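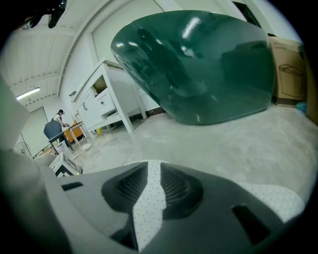

Visite du dépôt Boström à Fadthorpe, en décembre, côté salles de bains. Omprakash Tripathi nous a ouvert à 9 h. On commence par le coin des meubles : un meuble de toilette blanc sur pieds et, tout près, une grande pièce vert sombre très brillante où se reflètent les lampes. Les cartons restent contre le mur.
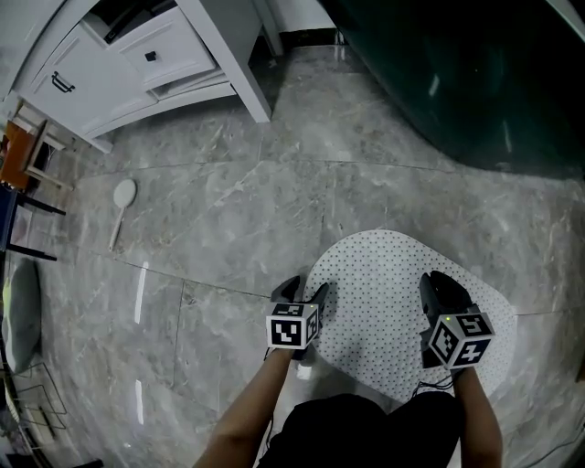
Les petits articles se regardent au sol. Le miroir à main blanc, tête ronde et long manche, porte la référence 361 au catalogue. Le meuble à tiroir — bouton noir en haut, poignée barre noire sur la porte — est à 244 euros.

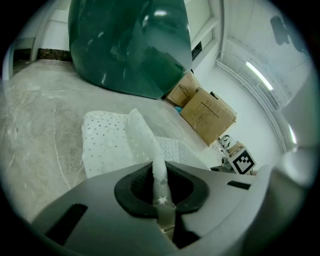 Sze-wing Wei s'occupe du textile, blanc à petits points foncés. Elle propose deux tailles. Parking gratuit, entrée par la porte 2.

À lire aussi
Protier : la visite de l'atelier
Trestum, salle 61
Une matinée à la foire de Fadthorpe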